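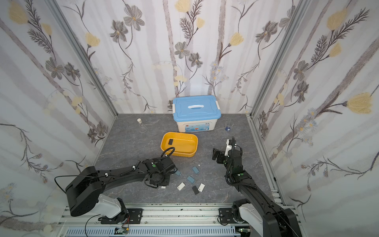
Reading time: 3 minutes

Boxes, Trays and Glass: What Holds What?

Look in any kitchen, classroom or workshop and you will find a lot of things whose only job is to hold other things. We call them containers. A cup is a container. So is a bathtub. They come in many shapes, and the shape tells you a lot about what each one is good for.

Trays

A tray is low and wide. It has an open top and a rim that goes all the way around. The rim stops small things from rolling or sliding off. A tray has no lid, so you can see what is in it and reach in quickly. Trays are useful in the middle of a job, when you want small parts close to your hand. An eraser can sit in a tray until you need it again.

A tray is not good for moving things a long way. If you tip it, everything slides to one end.

Flasks and beakers

A beaker is a glass cup with straight sides and a wide mouth. It is easy to pour into, easy to stir and easy to wash. Many beakers have a small lip for pouring. A beaker that holds 100 milliliters is a small one, less than half a measuring cup.

A flask is wide at the bottom and narrow at the top. The wide bottom makes it hard to knock over. You can swirl the liquid inside and it will not splash out easily, and the narrow neck is simple to close.

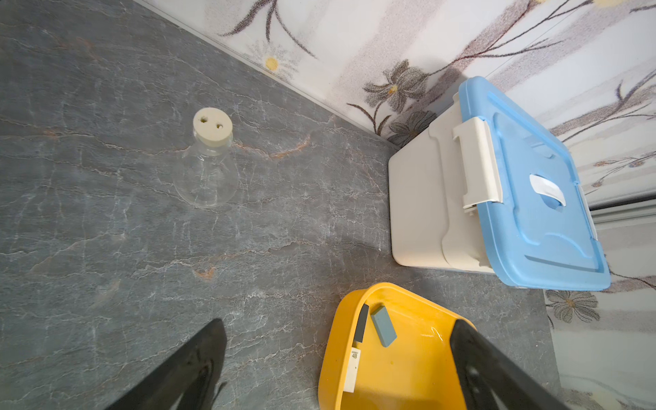

Closing a container keeps dust out and keeps the liquid in. Some flasks are closed completely. Others have a top with openings in it, so that a thin tube can go through. The flask near the storage box has two small round holes in its top, side by side. With two holes, one tube can carry air in while another carries something out. Next time you see a closed bottle or jar at home, look at the top and see if anything can get through it.

Glass is used for flasks and beakers for a simple reason – you can see through it. You can tell how much liquid is left and what color it is without opening anything.

Boxes with lids

A box with a lid is for putting things away. Many plastic boxes have a latch at each end that hooks over the edge of the lid. When both latches are closed, the lid stays on, even if the box gets bumped. A handle on top lets you carry the whole box with one hand.

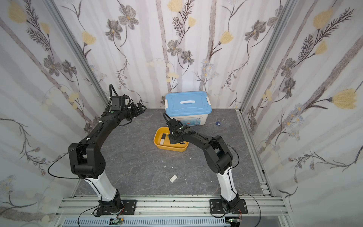 Before you lift a box by its handle, check both latches. If only one is closed, the lid can pull up on the other side and the box may drop. Heavy things go in first, at the bottom. Light things go on top.

Labels help too. A label on the front tells you what belongs inside – as long as somebody puts the right things back.

Try it yourself

Find a tray, a cup and a box with a lid. Put the same five small things in each one, and walk across the room with it. Which one was easiest to carry? Which one was easiest to take things out of?

Words to know

Container: something that holds other things.
Rim: the raised edge around a tray or cup.
Latch: a clip that keeps a lid closed.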